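Stage and electrical checklist, Trornarley rehearsal room
Checked by Maham Naqvi before the May synth set. Items are marked OK, FIX or WATCH.

1. Mains feed to stage left — OK. Breaker tested, trips cleanly.

2. Power strips — FIX. The one under the keyboard stand has a cracked housing. Taken out and tagged. Do not put it back because you are one socket short.

3. Keyboard stands — WATCH. The lower tier lock on the Braler stand slips if you lean on it. Tightened for now. The sequencer can stay on top, but keep the heavy organ off it.

4. Cable runs — FIX. Two cables cross the door path with no cover. The ramp is in the Fumia flight case. Tape alone will not do on that carpet.
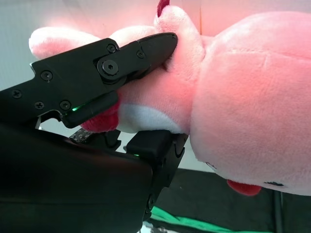 5. Speaker stands — OK. Pins in, legs fully spread, sandbags on both. The tops of the cabinets need to stay clear during the set, and that includes mascots. A pink plush toy is soft enough, but it will walk off a bass cabinet in one song and somebody will step back onto it. Same rule for drinks and tuners.

6. Sound level — WATCH. The drone section in the Zerouali piece is long and sits low, so it feels quieter than it is. Plugs are in the tin by the mixer. Please take a pair, including whoever is on the desk.

7. Lights — OK, with a comment. Clamps are tight and safety chains fitted. The lamp nearest the curtain gets hot after about 12 minutes. Keep the fabric tied back.

8. Smoke machine — not inspected. Fluid bottle has no label. Leave it unplugged until we know what is in it.

9. Exits — OK. Both doors open from inside. Empty cases go along the back wall, never in the corridor.

Items 2 and 4 have to be closed before doors at 7. Initial next to the item when done — a tick is no use to me if I have a question later.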